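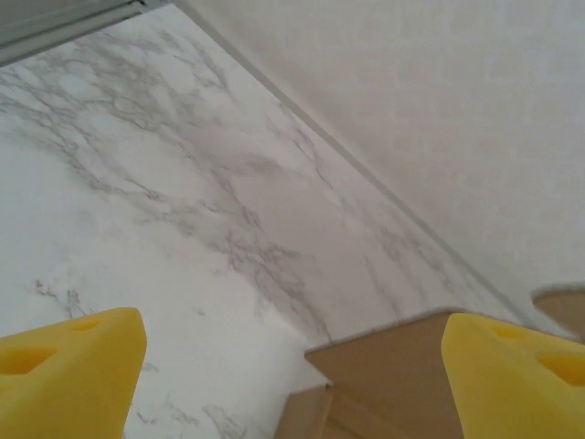
The countertop, finally! Gray veining on white marble, and a warm cream wall behind it.

Skurkden kitchen - the gallery

Hi everybody, and welcome to the page I have been promising since June! So many of you wrote in asking to see how the kitchen at Skurkden is coming along, and I kept saying "when the counter is in." Well, the counter is in, and I'm so happy with it that I wanted it to have a page all to itself before the rest of the room gets its turn.

A little background for anyone new. Skurkden is what we call the house (the name was on the gate when we moved in and we never wanted to change it). The kitchen is 111 square feet, so it is not a big room, and the old counter was a brown tile that held on to every crumb. I scrubbed that grout for years. I do not miss it one bit.

About the stone

We looked at 19 slabs over at Mutiso, the stone yard out past Favness, and I had pretty much settled on a plain one when they rolled this one out. I just love how the pattern moves. There's a wide band of gray that sweeps right across the white, and inside it the lines are thin and branching and go every which way. In one spot they make a kind of web, like fine cracks in ice, and then they loosen up and turn into something closer to smoke. Then you get to the quieter part, with only a few little gray marks here and there, and that is where I want to roll out pie dough!

My sister asked if all that veining would feel too busy. I worried about it too, but it's a cool white and a soft gray, and I think it sits very calmly next to the wall. It has a little bit of a sheen to it as well, not a mirror shine, which suits me fine.

About the wall

The wall color is a cream we had mixed at Lalport after painting almost 100 squares of cardboard and taping them up all over the place. I wanted something warmer than the stone. A bright white next to the marble looked cold to me in the samples, especially around 4 in the afternoon. The finish is matte, and I was going to put up a backsplash but now I keep putting it off - I like it plain.

How we look after it

Warm water, a drop of dish soap, a soft cloth. Lemons and vinegar stay on the cutting board. We sealed it the week it went in and I have a note on the calendar to do it again next spring.

Coming up

Next I'll add the drawer pulls (I have changed my mind on those twice), the open shelf, and the pantry once I get it sorted out. If you had your own marble put in and have a favorite sealer, please leave me a note in the guestbook. There are 436 messages in there now and I do read every one, even if it takes me a while to answer!

Page and kitchen by Pacita Sison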